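**Bracelet sorter wanted, part-time**

Vollari sells secondhand bracelets, and we have let them pile up. We need one patient person, 6 hours a week until June, to sort, match and write tags.

You should be able to tell aqua from pale green before coffee. Experience with beads is nice. Experience with tangles is better.
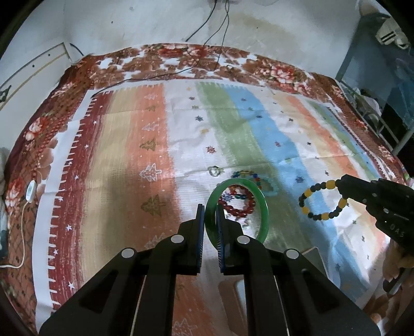 Pay is $305 a week, which our accountant calls generous and our landlord calls suspicious. You'd work at the big table in our Danutside shop. The Christmas cloth stays on all year, so please don't apply if snowflakes in June upset you.
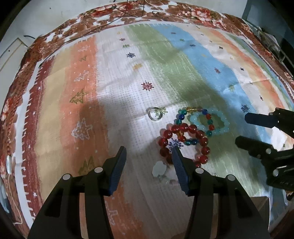
*Red beads, aqua beads and a clear ring, awaiting tags.*

Write to Torquil Matheson at Vollari, 277 Pons Street, and include 2 references. One may be your mother.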